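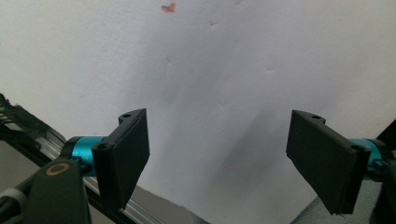 18/02/2019

Handheld gripper, second batch for Cerko. Target was 70 episodes by tea. Got 55, and I've binned a few of those for crimes against smoothness, all mine.

Panya Kamolrat's episodes are annoyingly good. She moves slowly, closes once and lets go. I approach everything like a man looking for his keys. Darar says variety helps the model. Kind of him.

Changes for next time:
- start every episode with the fingers fully open, including when in a hurry
- say the label before recording, not halfway through
- failed grasps go in their own folder, NOT in "misc"

Tsang wants 3000 before he'll train anything. In October he wanted 2000. I've stopped asking.

Disk nearly full again. Copy to Nukano before touching it.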